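A few posts on moving a small bookkeeping office off paper. I did this for a two-person firm in Trimunham and people keep asking me how it went. 1/11

The firm is Vitale. Mirko Cirillo runs it, Ettore Greco does payroll. When I started in May they had 241 client folders in steel cabinets and a shared drive with no structure at all.

First thing we did was stop. No scanning for two weeks. I sat with Ettore and wrote down every time he got up to open a cabinet, and which folder he came back with.

Most trips were for the same few papers: the engagement letter, last year's return, and whatever the client had mailed in that month. The rest of the folder stayed shut.

So we only scanned those. Everything older went into boxes with a label on the short end, client name and year. The boxes are in the back hallway. Mirko wanted them off site but the storage quote was higher than he liked.
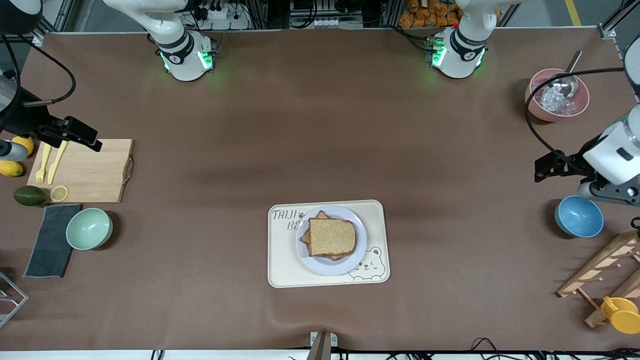
2 min read · thread, 11 posts

File names took longer than the scanning. We argued for most of a Thursday about whether the year goes first or the client does. Client goes first. Year second, then what it is. No dates in the middle, no initials.

For software they picked Parex. I had suggested Plillutness, which has better search, but Mirko had used Parex at his last job and he's the one paying for it. It's fine. The search is slow once a folder has more than 500 files in it.

One mistake, and it was mine. I set the scanner to black and white to keep the files small. Pencil notes in the margins came out so faint you couldn't read them. We redid 20 folders in grayscale.

Another thing I'd change: tell the clients earlier. A few kept dropping off envelopes at the front desk all summer. Ettore scanned those at the end of the day, usually in about 10 minutes, but it was one more thing for him to do.

Cost question, since I get it a lot. The scanner was the big purchase. The software is monthly. My time was the rest, and I billed it by the hour.

They still print payroll summaries for two clients who want them on paper. Ettore mails those out at the end of the month. 11/11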